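Voton Pair folding kit, six weeks on

I fold shirts badly and always have. My mother gave up on me when I was nine, and I've since paid people, bribed people and for one bleak winter sold T-shirts rolled up with an elastic band round them. So when Voton offered a two-armed folding kit on a trial lease at 416 pounds a month, I signed before reading the bit about who carries it up the stairs. (You do. Bring a friend with a strong back.)

The kit is two arms with two-fingered grippers, a small camera at each wrist, another camera to look down on the table, and a controller the size of a bread bin. You supply the table. Voton asks for a white one with a plain top, and takes this seriously enough to mention it on 16 separate pages of the manual. The software is called Fludimine, a name I can only assume was left over from a cough syrup.

Setting up took most of an afternoon and one phone call to Enda Tierney on the support line, who was patient with me and less so with my wifi. After that you teach it a fold by guiding the arms through the thing yourself, over and over, until it has enough goes to copy. My first lesson was dreadful. The arms learned it perfectly, and for two days I had a machine that folded exactly like me.

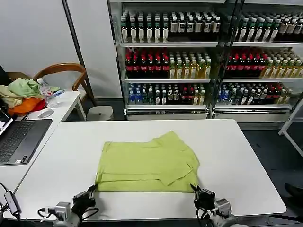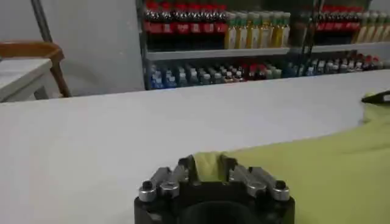

Yellow-green cloth, both grippers on the job.

Second time round I borrowed my sister's hands for the teaching, and things picked up. Cotton shirts are its best work. It takes a small pinch, thinks about it, lifts, and lays the cloth down with great care, like somebody putting a baby to bed. Thick jersey is fine too. Anything slippery is a farce, and I'd keep it well away from linings. Collars come out well one time and sulky the next, with no pattern I could find.

It is slow. A decent shop assistant would have the whole pile done and be back on her phone before the Pair has squared up its second sleeve. On the other hand it doesn't mind being left to it at six in the morning, and I do.

Noise is a low whirr with the odd click. The cables are my main grumble: they loop about near the grippers, and I kept wanting to tidy them with a hair tie. The manual forbids hair ties. It doesn't say what it would like used instead.

I also had a week with the Michalík single arm, which is cheaper at 321 a month and pleasanter to look at. With only one hand it has to drag the cloth about, and my shirts ended up with the air of something slept in. Fine for flannels and tea towels. If you sell anything people are meant to wear in public, get the two.

The lease includes one visit from the Endildale workshop, which I used up on a loose wrist screw. Save yours for something better. Spare fingertips are extra and come in packs of 6, when the arms between them use four.

I've kept it for another term. Four stars, and I'd have given the last one for a shorter manual.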